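골목 끝 작은 찻집 '렌초'를 아시는 분이 계실지 모르겠어요. 간판이 하도 작아서 저도 두 번이나 지나쳤거든요. 거기서 4년째 차를 내리고 있는 주인장을 만나고 왔습니다. 이름은 빼 달라고 하셔서 그냥 주인장이라고 쓸게요. (사진도 싫다고 하셨어요. 목소리는 정말 좋으신데 아쉽죠!)

약속 시간보다 일찍 도착했더니 주인장은 벌써 주전자를 올려놓고 계셨어요. 인사도 제대로 못 했는데 잔부터 쑥 내미시더라고요.

"일단 마셔요. 말은 목 축이고 해야지."

첫 잔은 보리차였습니다. 찻집 인터뷰에 보리차라니 살짝 당황했는데, 구수한 맛이 혀 뒤쪽까지 오래 남아서 금방 한 잔 더 달라고 했어요. 집에서 끓이는 거랑 뭐가 다르냐고 물었더니 불이래요.

"사람들이 팔팔 끓여 놓고 그대로 잊어버리잖아요. 끓기 시작하면 불을 줄이고 3분, 그다음엔 바로 보리를 건져요. 오래 두면 텁텁해져. 우리 어머니도 평생 안 건지셨는데, 내가 건져서 드렸더니 이게 무슨 차냐고 그러셔."

원래는 회사원이셨대요. '오멕'이라는 사무용품 회사에서 거래처 장부를 맡으셨는데, 점심시간마다 탕비실에서 동료들 차를 타 주다가 재미를 붙이셨다고요. 그때는 다들 믹스커피만 찾았을 것 같다고 했더니 손사래를 치셨습니다.

"처음엔 그랬죠. 그런데 겨울에 누가 감기에 걸려서 생강차를 타 줬더니, 다음 날 컵 들고 줄을 서는 거예요. 회의는 늦어도 차는 안 늦더라고."

가게를 열 때 걱정은 안 되셨냐는 질문에는 한참 웃으셨어요. 개업 첫날 매출을 아직도 기억하신대요. 손님은 딱 한 팀, 그것도 길을 물으러 들어온 분들이었고요. 미안했는지 제일 싼 차를 시키고 앉아 계시다가 결국 한 시간을 놀다 가셨답니다.

"그분들 아직도 와요. 길은 이제 안 물어보고." 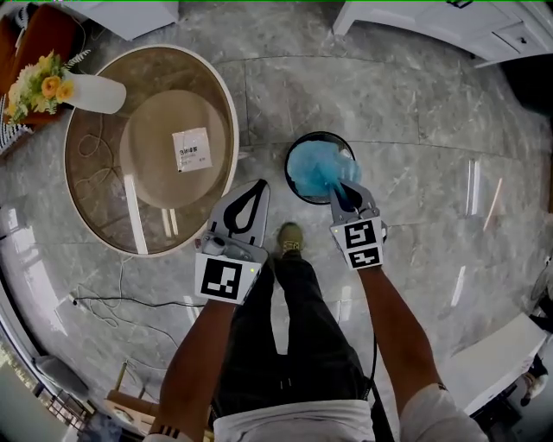
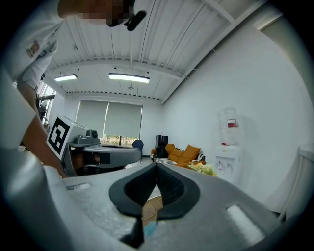
차 고르는 기준도 여쭤봤어요. 저는 늘 예쁜 통에 든 걸 사는 사람이라 좀 찔렸는데, 통 보고 사는 게 뭐가 나쁘냐고 하시네요.

"예쁘면 자주 꺼내잖아요. 자주 꺼내면 빨리 마시고. 찻잎은 빨리 마시는 게 제일이에요. 아끼다가 향 다 날아간 거 들고 와서 이거 왜 맛이 없냐고 묻는 분들이 제일 안타까워."

그래서 렌초에서는 찻잎을 50그램씩만 담아 판대요. 더 큰 봉투는 없느냐고 묻는 손님이 꼭 있는데, 그럴 때는 두 번 오시라고 한답니다. 장사를 잘하시는 건지 못하시는 건지 저는 아직도 모르겠어요.

요즘 제일 아끼는 건 '번우드'라는 이름을 붙인 직접 섞은 차입니다. 볶은 우엉에 홍차를 조금, 말린 귤껍질을 아주 조금 넣으셨대요. 마셔 보니 첫맛은 숭늉 같은데 끝에 귤 향이 슬쩍 올라와요. 이름은 무슨 뜻이냐고 물으니 대답이 싱거웠어요.

"뜻은 없어요. 나무 태운 냄새가 나길래 그냥 지었지. 처음에는 우엉을 너무 볶아서 정말 태운 맛이 났거든. 그 한 솥은 나 혼자 다 마셨어요. 일주일 동안."

비율은 끝까지 안 알려 주셨습니다. 세 번이나 물어봤는데요! 대신 공책 하나를 꺼내 오셨는데, 손님이 남긴 말을 그날그날 적어 두신 거래요. 한 줄에 한마디씩 번호를 매겼고 마지막 줄이 1,884번이었어요. 넘기다 보니 "쓰다"라고만 적힌 줄도 있고 "의자가 삐걱거림"도 있고, 어떤 줄에는 "비 와서 좋음"이라고 되어 있더라고요.

제가 이런 걸 왜 적으시느냐고 했더니 장부 쓰던 버릇이라고 하셨어요. 숫자 안 맞을 걱정이 없어서 훨씬 마음 편한 장부라나요. 의자는 그 뒤로 고치셨답니다. 제가 앉은 의자는 조금 삐걱거렸지만 말씀은 안 드렸어요.

집에서 차를 시작해 보고 싶은 분들께 한마디 해 달라고 부탁드렸습니다. 다기 세트 이야기가 나올 줄 알고 메모할 준비를 했는데, 컵이나 큰 걸로 쓰라고 하시네요.

"작은 잔에 마시면 자꾸 따라야 하잖아. 처음엔 귀찮으면 안 해요. 그냥 머그컵에 잎 조금 넣고, 물 붓고, 싱거우면 다음 날 더 넣고. 그러다가 잔이 갖고 싶어지면 그때 사요."

6월에는 차를 얼려 만드는 빙수를 내놓으실 계획이래요. 얼음 가는 기계 이름이 '드리스토베로'라는데, 발음이 어려워서 가게에서는 그냥 '드리'라고 부르신답니다. 시험 삼아 번우드를 얼려 봤더니 우엉 맛이 너무 세서 연유를 어떻게 할지 아직 고민 중이시고요. 저는 연유 듬뿍에 한 표를 던지고 왔습니다.

나오는 길에 번우드 한 봉투를 샀어요. 두 봉투 사려다가 한 소리 들을까 봐 하나만 집었습니다. 지금 이 글도 그걸 머그컵에 우려서 마시면서 쓰고 있는데, 잎을 너무 많이 넣었는지 꽤 진하네요. 내일은 조금 덜 넣어 보려고요.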